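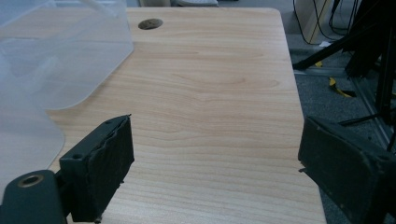

Two padded gripper fingers at a desk, with a frosted plastic sheet on the left.

Search the Learning Library Go
91 shares 6 comments

Why Did the Robot Drop the Sheet?
Prillutora Science Centre, Junior Explainers, ages 9 and up

In March, a robot arm at the Prillutora workshop dropped a sheet of plastic. The arm is called Clorex. It had been given the job of lifting the sheet from one desk and placing it on another. It closed its fingers, began to rise, and the sheet slid out and landed on the floor. No person was hurt. The workshop team stopped the arm and recorded what had occurred. Engineers call an event of this kind a fault.

What is a gripper?
A gripper is the part of a robot that takes hold of things. Many grippers have 2 fingers that close towards each other. The fingers are hard, so a softer material such as foam is often fixed to the inside of each one. Look at the photograph again and find the dark pads. The one on the left has a ragged upper edge, and the one on the right is scuffed.

What is friction?
Friction is the force that resists sliding when two surfaces press together. The soles of your runners have friction with the playground. Socks on a polished floor have much less. A robot depends on friction in the same way. When a foam pad becomes torn, less of it may touch the object. Smooth plastic is already difficult to hold, and dust makes it harder still.

What did the team find?
Seo-ah Jeon, who supervises the workshop, asked for the lift to be repeated 9 times with a guard screen in place. The sheet slipped on 6 of those lifts. New pads were then fitted and the test was run again. The sheet did not slip.

The team also found a second problem. Clorex had no sensor to tell it that its fingers were empty, so it carried on moving after the drop. A program named Grularard now checks the grip during each lift. If the grip is lost, the arm stops.

Staying safe near robots
Please remember these rules when you visit:
- Stay behind the yellow line while an arm is switched on.
- Do not reach for an object that a robot has dropped. Tell an adult.
- Keep long hair, scarves and lanyards tucked away.
- Learn where the red stop button is before the session begins.

Try it yourself
Ask an adult for a plastic folder. Pick it up between two wooden rulers, then wrap the ends of the rulers in rubber bands and pick it up again. Record what you notice. Does the colour of the rubber bands make any difference?

Words to know
Fault: a problem that stops a machine from working as it should.
Sensor: a part that detects something, such as pressure or light.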